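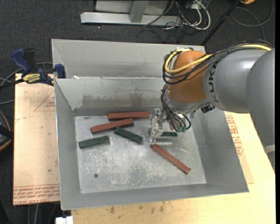

Purves 3 Reasoning Task Kit

Wooden tile set for testing inductive and deductive reasoning in adults and kids 8+. Made by Prekon. Used in teaching labs, clinics, a few high schools.

In the box
80 pattern tiles, two sided
Rule cards, 342 total
Response pads (one per tester, tear off)
Scoring booklet, spiral bound
Cloth bag

Item no. 321. Replaces the Purves 2. Old rule cards do NOT fit the new tray, sorry, please dont order them together.

How it runs
Tester lays out a row, person guesses the rule, tester says yes or no. Repeat till they get it or time's up. Deductive half works the other way: rule first, then pick the tiles that have to follow. Both halves in under an hour. Quicker with teens.

Norms are in the booklet, adults and kids on seperate pages. Written by Hae-won Bae. Korean version in April.

Add-ons
Vomine timer, silent, clips to the tray
Delton carry case, hard shell, black only
Extra response pads, pack of 3

Shipping
Orders in by noon Thursday go out same day. After that, Monday. School purchase orders fine, fax or email.

Missing tiles? Send the lot number off the bottom of the box to Dae-han Shin in parts. Single tiles are free the first year, you pay postage after.

Not a diagnostic tool. No returns on opened response pads.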